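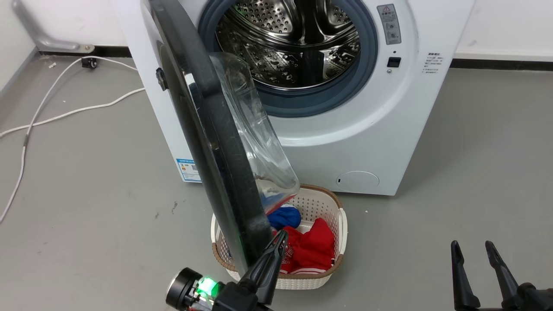 Front loader FAQ – Landen laundry room

Which items can be washed together?
Sort by colour first. Reds and blues go in separate loads until each has been washed several times. Turn printed shirts inside out and wash at 30 degrees.

How full should the drum be?
Leave a hand's width between the dry load and the top of the drum. Heavy items such as towels need more room.

Where is the filter?
Behind the round cover at the bottom right of the front panel. Switch off at the wall and put down a shallow tray before opening it. Clean every 6 weeks.

How is the door seal cleaned?
Wipe the rubber ring with a damp cloth, including the inner fold – lint and coins collect there. Leave the door open between loads.

What spin speed should be used?
900 rpm for mixed loads. Use a lower setting for delicates.

How is a fault reported?
Ring extension 3787 and give the code on the display.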